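Stular season 2: worth it or did they ruin it?

solange_g
March 16, 2024
OK so my kids finished the new Stular episodes over the weekend and I need to vent a little. Season one had the little moon town, the bread thief, all those songs. Season 2 is basically an ad for the building sets. Every episode somebody snaps a new vehicle together and then it's on the shelf at the store the next morning. My 6 year old is thrilled of course. I watched the whole thing with them and I miss the songs!

haugen_tyra
I kind of disagree? The sets were always the point, Kelemen made toys first and the show came after. Mine play with the vehicles way more than they ever sang anything. The Zitholm crossover was great too, they quoted the goat captain for a week.

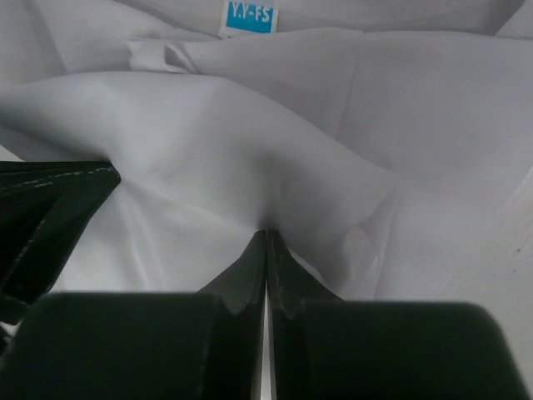

Is the Zitholm crossover part of the regular season or do you have to find it separately?

It's a separate special. On Tokbridge you go to the Stular page and scroll past the episodes to Extras. It runs as one long episode, and you'll want to have seen the first 3 of the new season or the harbor stuff won't make sense.

fanni_b
Thanks Tyra, found it. I was looking under Zitholm like a fool.

deakgeza
Going to side with Solange. I don't mind toys, I have a basement full of them (the big harbor set is 1,628 pieces and yes, I built it without my son). But the writing got lazy. Episode 9 is the same plot as the lighthouse one from last year with a different boat.

haugen_tyra
Episode 9 made my daughter cry, in a good way, so I'll fight you on that one lol. And the lighthouse one had no grandma in it.

deakgeza
The grandma is the keeper! Same lines and everything. Go watch them back to back.

solange_g
Not getting into the grandma. What bugs me is the new theme tune. They took a perfectly good tune with a real accordion in it

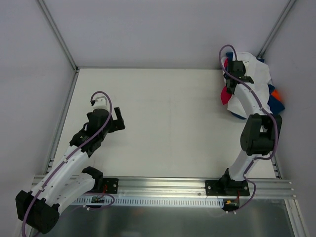

and swapped it for twenty seconds of shouting the name of the show. I mute it now. My older one noticed and has started shouting it himself, so that plan is going well.

sorcha_on
The old theme is still on the August holiday special if you want it, full version with the second verse. We just let that one play in the car.

solange_g
There's a SECOND VERSE?? ok going to look

fanni_b
Does anyone know if the harbor set comes with the goat captain or is he sold on his own

deakgeza
Own box. Don't get me started.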